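Hi Teresa,

Progress report for the Pendora community tea and oral history grant, August 2020. I know you asked for two pages, so I'll try to behave.

The big news first: we're still going! When we last wrote to you in June, Yu-ting and I had just moved all the interviews over to the phone, and I was pretty gloomy about it. I thought older tea drinkers would hate talking to a handset with no pot between them. Some did. But a lot of them talked longer than they ever did in person, and Shufen Deng (whose parents ran the Bavano Street tea room) went on so happily about her mother's feud with the milk supplier that we had to book her a second call, and then a third.

The typing up is slower than I promised you. Haoran is doing the Mandarin recordings and Weidong is doing the Cantonese ones, and both of them are fitting it in around jobs and kids. We have 1218 minutes of sound typed and checked so far, out of 3046 recorded. I'd hoped to be past the halfway mark by now and we're not, so please move that line on your chart to yellow. If we can keep paying Weidong for extra hours through the fall, I think we'll catch up.

The booklet is in better shape. Chapters one to four are laid out, and the one on cups and how people hold them is my favorite by a mile — it covers handles, no handles, who pours for whom, and a very heated few paragraphs on whether you may refill your own.
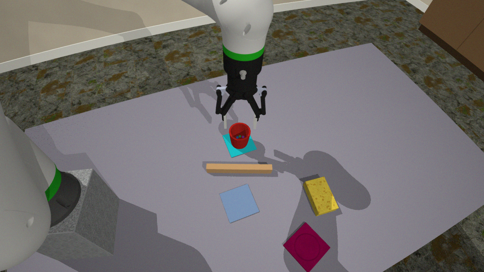 A small red cup, computer rendering.

Money next. We've spent $1428 on transcription and $975 on recording gear and phone credit. Travel is at zero, for the obvious reason, and I'd love to shift that line over to printing if you'll allow it. The Mabuza Press quote came in higher than last year's (paper, they say), and I'd hate to drop the color pages. Could you let me know what form you need for that?

One thing that didn't work: the online tea morning. Everyone talked at once, two people never got their sound going, and I spent most of it reading out the dial-in number. We'll try again with smaller groups and Yu-ting in charge, as she's far more patient than I am.

Still to come are chapters five and six, the Vastia Hall listening day (if the hall reopens, otherwise we'll post the clips out on CD), and permission forms from the last few families. I'll send you the chapter four proof as soon as Shufen has checked the names of her aunts.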